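**Betreff:** Re: [strick-technik] Maschenprobe nach der Wäsche, Rippe 2/2, superwash
**Datum:** 6. Oktober 2018
**Liste:** strick-technik

> Ich habe die Maschenprobe für den Pullover aus Ferken 4-fädig trocken
> ausgezählt und danach gerechnet. Nach der ersten Wäsche ist das Rumpfteil
> deutlich länger. Die Breite hat sich kaum verändert. Liegt das am Garn oder
> an der Rippe? Und hat jemand Erfahrung mit Iltudwood als Ersatz, bevor ich
> das ganze Teil wieder aufziehe?

Beides, aber in erster Linie am Garn. Superwash-Ausrüstung glättet die Schuppenschicht oder deckt sie mit einem Polymer ab. Die Fasern haken weniger ineinander, der Faden gleitet in der Masche, und unter dem Eigengewicht des nassen Strickstücks wandert Material aus der Breite in die Länge. Bei glatt rechts fällt das sofort auf. Bei Rippe zieht sich die Breite optisch wieder zusammen, und man bemerkt nur den Längenzuwachs.

Die trockene Probe ist für die Berechnung deshalb unbrauchbar. Mein Ablauf:

1. Probe in der endgültigen Nadelstärke und im endgültigen Muster stricken, Randmaschen nicht mitzählen.
2. Waschen wie später das Kleidungsstück, also bei Maschinenwäsche auch die Probe in die Maschine.
3. Liegend trocknen, danach an der Oberkante aufhängen und unten mit Klammern beschweren. Über Nacht hängen lassen.
4. Erst dann messen, Reihen und Maschen getrennt notieren.

Für Rippe kommt dazu, dass man sich auf einen Dehnungszustand festlegen muss. Ich messe leicht gespannt, so wie das Teil am Körper sitzt, und schreibe den Zustand neben den Wert.

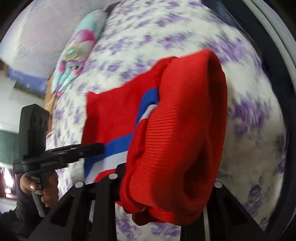
Zum Umrechnen: Längenmaß aus der Anleitung durch die Reihenhöhe der gehängten Probe teilen und auf den vollen Musterrapport runden. Bei mir kamen für das Rumpfteil 224 Reihen heraus. Mit der trockenen Probe wären es mehr gewesen, und diese Differenz ist genau der Überschuss, den du jetzt am Saum hast. Ärmel separat rechnen, sie hängen mit weniger Gewicht und längen sich anders.

Zur Garnfrage: Iltudwood ist nicht ausgerüstet und längt sich bei mir kaum, filzt aber im Wollwaschgang an den Bündchen. Skirkatar hat einen Polyamidanteil und liegt dazwischen. Isah würde ich für Rippe nicht nehmen, zu wenig Drall, die linken Maschen verschwinden nicht sauber. Bei der Lauflänge bitte auf die Banderole schauen und nicht auf den Shop. Für meine letzte Kone waren dort 1.000 m angegeben, die Banderole nannte weniger.

Bei Streifen in einer zweiten und dritten Farbe auf gleiche Ausrüstung achten. Superwash neben unbehandelter Wolle wirft nach einigen Wäschen Wellen, und das lässt sich mit Spannen nicht mehr beheben. Fadenenden erst nach der ersten Wäsche kürzen.

Gemessen wird immer flach auf einer festen Unterlage, Vorder- und Rückenteil aufeinander, ohne zu ziehen. 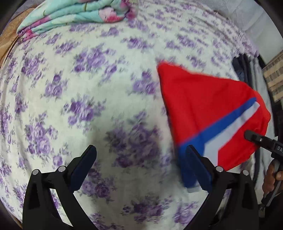 *Rot mit Streifen in Blau und Weiß, rechts auf dem geblümten Laken.*

Aufziehen würde ich an deiner Stelle noch nicht. Falls der Pullover von unten gestrickt ist, Saumbündchen abtrennen, die überzähligen Reihen herausnehmen und das Bündchen nach unten neu anstricken. Der Versatz um eine halbe Masche stört in der Rippe, also den Übergang in eine glatt rechte Reihe legen. Von oben gestrickt ist es einfacher: abketten öffnen, zurückribbeln, neu abketten.

Die Tabelle mit meinen Messwerten für Rippe und glatt rechts liegt im Dateibereich der Liste, Stand Februar.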